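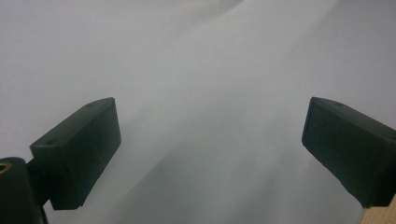 The snack table has been cleared, wiped and laid with white again, and I would like it noted that it stayed that way for most of a morning. Regular readers of this column will remember January, when we lost a perfectly good stapler under the pretzels.

The refreshment budget for the Olau building is $200 a month, a sum set in an era when people brought lunch. Out of it must come coffee, tea, the sugar that goes home in people's pockets, and snacks for everyone on both floors. The Wegener Fund has again declined to raise it, in a letter that must have cost a fair part of the difference in postage and stationery. So we sort, we ration, and we put things in trays.

The trays matter. Under the old system, which was a cardboard box, everything sank to its natural level: chocolate on top until 9:15, then raisins forever. A tray with compartments lets a person see what is left without putting an arm in up to the elbow. It also lets everyone else see who took the last of what, and I suspect that has done more for fairness than my sign ever did.
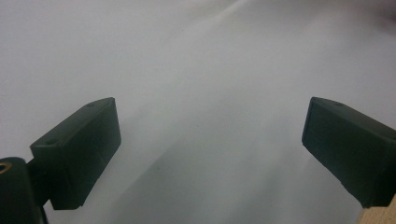 A word on white tabletops, as the question came up at the last building meeting and ate half of it. Yes, they show everything. A white table tells you by noon that someone has had the chili crackers, and by two that they had them over the sign-up sheet. The Dandurar Street office went with dark brown and reports no crumbs at all. I have put my sleeve on that table. I have my own views on their crumbs.

Wipe it with a damp cloth, please, and then a dry one. The cloths live under the sink. They do not live on the radiator, where I found 6 of them last week, stiff as roof shingles.

Now, packaging. The standing rule is that bags go on the table closed and upright, label out, held by the top edge and not by the middle. Squeeze a bag of anything crunchy around the waist and you have made breadcrumbs, and the next person has to eat them with a spoon. Clear bags are preferred. I know the foil ones keep better, but you can't tell a full foil bag from one containing air and a single peanut, and we have been fooled too often.

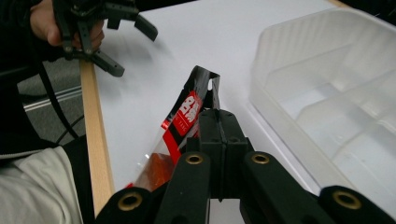 Open bags are another matter. Fold the top over, twist if you must, and finish it the same day. We do own clips. They are holding up the fire drill notice.

The swap shelf reopens this week for anything you bought on a trip and regretted. Put a note on it if the label is in a language most of us can't read, and say whether it is hot. "A little spicy" has been used in bad faith before.

If you would like to join the Tuesday sorting, meet by the table at 8:30. Bring your own mug. The Skukura ones are decorative, and one of them leaks.

Print this item | E-mail this item
Shares: 6 | Comments: 4

Comments

second floor, window side
The radiator cloths were me. I was drying them. That is what radiators are for.

crumbfree
As a Dandurar Street person I invite you back with a clean sleeve.

teadrinker
Could we please get the clips back? I don't mind buying a roll of tape for the notice.

pretzel_faction
Whatever came of the stapler?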